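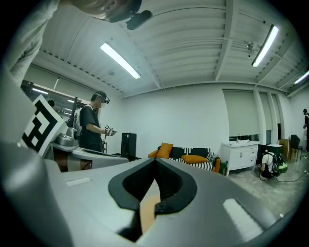 A gray gripper with black pads, and a man in a VR headset.

The county police opened their forensic and training site at Drirkolthorpe to the public in September, and I went along on the 11 a.m. tour. Places were limited to 100 and we were split into groups at the gate.

Our guide was Rodrigo Falcão, a scenes of crime officer. He took us first to the ballistics room, where recovered bullets and cartridge cases are compared under a microscope. The lab handled 531 firearms items last year, and 274 of them came from outside the county, mostly from Dreldale, which closed its own lab.

The firing range was shut for repairs, so we only saw the water tank used for test shots. It is longer than I expected and the room smells of damp.

Next came the Monach building, used for mock crime scenes. One room was laid out as a shop after a robbery, with seven numbered markers on the floor. We had ten minutes to write down what we would collect first. Most of our group missed the till receipt.

Américo Bragança, a retired detective, gave the talk after lunch on how witness statements are taken. He spoke mainly about the Hiebert shooting - two men on a motorcycle, and five witnesses who gave four different colours for it. There was time for questions, mostly on how long cases take to reach court.

Parking is at the rear gate and the tea was free. Bring photo ID, as they do check it. The tour finished at 3.30 p.m.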